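I got home on Thursday at six, made toast, and ate it standing up while telling my sister on the phone about drawers. She said I used to have normal job stories. I said I used to have a normal job! So I guess it's time to write about it here, because a few of you have asked what on earth I do all day now that "the robots came."

Quick catch-up for anyone new. I work at Lerska, which does furnished rentals for people on short contracts - nurses, engineers, the odd visiting professor. Between tenants, every apartment gets a turnover. Clean it, check it against the inventory, put things back where they belong, open every drawer and closet and take out whatever the last person left behind. I did that for years. You'd be amazed what people leave in a bottom drawer (one tenant left us an entire set of wedding silver and never called about it).

In the spring the company signed with an outfit called Drekura to bring in mobile arms for part of that. The robot does the tidy and the drawer check, we do the cleaning and anything with judgment in it. We have 753 units, and the plan is to start with 16 of them, all in the Serkum building because it has the good elevator.

When the announcement came out the break room was pretty grim. Softić (that's his last name, we've all forgotten he has another one) had already worked out on a napkin who would be let go first, and he had me second. I didn't sleep great that week. What happened in the end was smaller and weirder. Two people took transfers to the front office, and one of the night spots wasn't filled when Marta left it. That one still bothers me, and I don't want to skip over it just because my own situation came out fine. The night folks are stretched now, and the robot doesn't work nights yet.

As for me, I got pulled off carts three days a week and sat down in front of a computer. Before the arm goes anywhere near a real apartment, it practices in made-up ones. The Drekura people build the bedrooms on a computer, thousands of variations, and somebody who knows the work has to go through them and say what the job is. Where would you start? What goes back and what gets bagged? Which way does a drawer like that open, and what do people stuff in it? So I write tasks. Plain sentences, one after another, like notes you'd leave for a new hire on her first day.

I had this one up for most of Thursday morning, and I ended up getting kind of attached to the place. Brick walls in a bedroom, blue blanket, and that dresser!
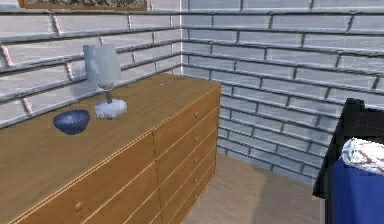 *Simulated bedroom, rendered by Drekura. Used with permission.*

My first try for this room was "clear the dresser and check the drawers." Ten words or less, done, coffee. It came right back to me with a note from Gisela Rothe, who runs the training side and is the most patient person I've ever irritated. Clear it of what? The lamp too? And which drawers, in what order?

Well, no, obviously you don't clear off the lamp. The lamp lives there. A bowl could be ours or theirs, so you look at the inventory. A little skinny thing like a pencil at the far end is nearly always a leftover, and it goes in the bag. I know all of that without knowing I know it, and getting it out of my head and into sentences has been the hardest part of this job by a mile. I'd carried carts up stairs for years and never been as tired as after my first week of writing down what I do with a pencil.

The drawers turned into their own discussion. I always do a column from the bottom up, so I'm not closing one to see into the next. Gisela had never heard of that. She asked two of the other cleaners and they both do it too, and none of us had ever talked about it. So now bottom-up is in the instructions, and I'm more proud of that than I probably should be.

I've written 773 of these since I started, and the target for the end of June is 2,000, split between me and a guy from the Drekura office who has clearly never made a bed for money. (He's nice. He's learning. He wrote "fluff the pillow until satisfactory.")

Do I like it? Mostly, yeah. My knees like it a lot. I miss the walking, and I miss the radio, and I miss being finished - you close the door on a clean apartment and it's closed. Here there's always another bedroom. I also asked for more money, because if they need what's in my head then it ought to be worth something, and I got some of what I asked for. Ask, if you're in this spot. Ask early, while they still need you to explain the pencil.

Softić went over to Serkum with the first real arm last week and has already started bossing it around. He says it's slow, much slower than him, and that it's very polite about knobs. He wants it to learn the trick with sticky drawers where you lift a little as you pull. I told him I'd write it up, and then I spent twenty minutes at my own dresser last night, lifting and pulling, trying to figure out how much a little is.

I still don't have the sentence for it. If any of you have a sticky drawer at home, go try it and tell me in the comments how you'd put it!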